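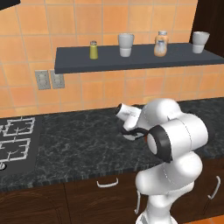

How often does the arm in a simulated work cell need to be recalibrated?

A simulated arm has no gears to wear and no bolts to loosen, so it is recalibrated only when something it depends on has changed: the physics engine, the arm model, the gripper model, or the real arm it is meant to match.

**Cistska** is a simulated kitchen work cell maintained by the Skiltance group at the Herrera workshop in Ziststead. It consists of a single robot arm with a gripper, a kitchen counter, a wall shelf with small household objects, and a gas cooktop. The cell is used to test pick-and-place programs before they are run on hardware. The name covers both the scene files and the procedures for setting them up and keeping them in working order.

## Layout

The arm stands in front of the counter, with the cabinet fronts behind its base. The counter is a dark marbled surface that runs along an orange tiled wall. The cooktop is set into the left side. A shelf on the wall above the counter holds a shaker, two white cups and a bottle, spaced apart so that the gripper can approach one without touching the next. Part of the arm always overlaps the cabinets when seen from the default camera, and handles near the base can be partly hidden by it.

The base is fixed to the floor in the scene file. Earlier versions allowed it to slide along a track, but the track was removed after it caused the solver to report small base movements during fast motions. Anyone who needs a different base position edits the mounting offset and saves the cell under a new name.

## Setup

A new copy of the cell is set up in a fixed order. The arm model is loaded first, without the kitchen, and each joint is driven slowly to both ends of its travel. A joint that stops early usually has a limit entered in degrees where the file expects radians. The kitchen is loaded next, and the arm is moved by hand control to the counter edge, the middle of the counter and the front lip of the shelf. These three touch points are compared with the values stored in the scene file. A difference of more than 2 millimeters at any of them means the base offset has to be corrected before work continues.

Objects are added last. Each is dropped from just above its resting place and left to settle. Physics runs for 2,000 steps with the arm held still, and the final positions are written back as starting positions. Skipping this stage is the most common setup mistake. The objects then settle during the first seconds of every trial, and a cup may be a short distance from where the planner thinks it is.

The gripper is checked against a flat object on the counter, which is harder to pick up than a cup or a bottle. The fingers come down from above and must reach the object without passing into the marble. If the fingertips sink below the surface, the contact margin is too small. If they stop in the air, it is too large.

## Calibration

Calibration means matching the simulated arm to the real one in the Herrera workshop. The procedure was written by Apostolos Margaritis and uses 47 recorded poses. The real arm is driven to each pose and its joint angles are logged. The same commands are then played in the simulation, and the two logs are compared joint by joint.

Most of the error is normally found at the wrist. Friction and damping values for the wrist joints are adjusted first, then the elbow, then the shoulder. The order matters little for slow motions, but for fast ones a wrong wrist value can look like an error farther up the arm. Values are changed one at a time, and the full set of poses is replayed after each change. A calibration is accepted when two replays in a row give the same result.

The camera is calibrated separately. Its position is stored with the scene, and it should not be moved by dragging it in the viewer, which saves the new position without a warning.

## Upkeep

Routine upkeep is light. The touch points are checked after every software update, and the settling run is repeated whenever an object is added, removed or replaced. Texture files are kept in the same folder as the scene. A missing texture does not affect the physics, but it does affect any program that finds objects by color, and the fault can be hard to trace from the trial logs alone.

Collision shapes need more attention. The visible surface of an object and the shape used for contact are two separate files, and one can be edited without the other. The cups are the usual source of trouble, as their flared rims are simplified in the collision file. Vicente Núñez rebuilt these shapes one September after a run of failed grasps in which the fingers closed on the rim and slid off. The rebuilt shapes use 25 convex pieces per cup. They run more slowly than the old ones, and the old files are still kept for trials in which the cups are only obstacles.

## Common faults

**Arm shakes while holding still.** The position gain is too high for the time step. The gain is lowered first. Shortening the time step also works, but it slows every trial.

**Object jumps when the fingers close.** The object and a finger overlap before contact is registered. The approach height is raised slightly or the closing speed is reduced.

**Arm stops short of the shelf.** The planner is treating the front lip of the counter as an obstacle and has run out of room at the elbow. A waypoint above the counter normally clears it.

**Object falls through the shelf.** The shelf was scaled in the editor after its collision shape had been made. The shape has to be generated again at the new size.

**Cooktop grates block a motion that looks clear.** The collision shape for each grate is a solid slab that stands a little higher than the bars. It is left that way on purpose to keep the gripper away from them.

## Version handling

Each accepted calibration is stored with the software version it was made under. Older calibrations are not deleted, and a trial log lists the one in use on its first line. When a fault appears after an update, the cell is run with the previous calibration and the previous software before any values are changed. If the fault remains, the scene files are compared with the last accepted copy, beginning with the base offset and the gripper's contact margin.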